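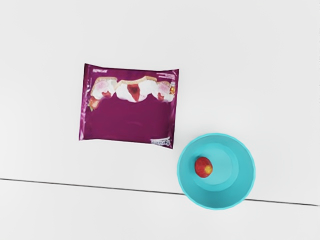
Gultach open day, who went?

marshbadger
Went along in September and had a great time! They start you off in the simulator, so you get the white table on a big screen, with the purple packet of jam cakes (well, that's what I took them for) and the turquoise bowl with a little red fruit in it. You type what you want done and off it goes. I asked for the fruit out of the bowl and it took two goes.

tinlid_174
Same day as you I think. Bit disappointed – I'd travelled 146 miles and wanted to see the real arm, and we got ten minutes with it after lunch.

marshbadger
Fair, but the simulator was the bit I liked. Jolán Takács let my lad have a turn and he wouldn't get off it.

Nanham
What's the fruit meant to be? My wife says strawberry, I said tomato.

marshbadger
Strawberry, I reckon. It's tiny in that bowl though.

tinlid_174
My gripe stands. Anyone can make it work on a screen. Show me it picking up a crinkly packet 100 times on a proper bench.

oldferret
Disagree, you'd be sweeping up crumbs all day while they sorted the bugs out. Tristudetti do theirs the same way round.

tinlid_174
Then don't call it a robot open day!

Nanham
Did they say if there's another one? I'd bring the wife.

marshbadger
Spring, I think. Get there before 10, the car park's tiny.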